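Derkanley Home Water Softener - Set-up Guide
Section 4: First fill and hardness setting
May
By Sarita Pathak

Do this section after the bypass valve is fitted and before the unit is plugged in.

1. Turn the bypass valve to BYPASS and open the main supply slowly.
2. Check both joints for drips. Hand-tighten only.
3. Pour salt into the tank up to the fill line. Use tablets or pellets - block salt will not fit. 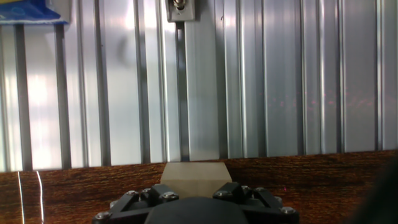
Urmila Singhal writes that her tank took far longer to fill than she expected, and that she would have liked a warning that the first fill is slow at low pressure. We have added the note below.

Note: At low pressure the first fill can run past an hour. Leave the valve alone until the float clicks.

4. Plug in the unit. The display shows 100, the factory hardness setting.
5. Hold SET until the number blinks, then enter the figure from your water report. In the Bruswood supply area this is 196.

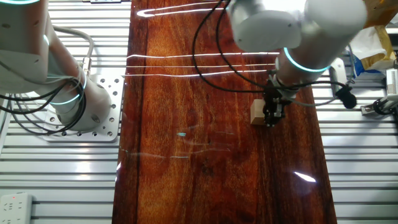 6. Press SET again to save. If the display goes back to 100, the figure was not stored - repeat step 5.
7. Turn the bypass valve to SERVICE, a quarter turn at a time.
8. Run a cold tap for 2 minutes.

Caution: Do not run hot water until step 8 is done. Resin dust can get into the heater.

Error 655 means the float is stuck. Unplug the unit and see Section 7.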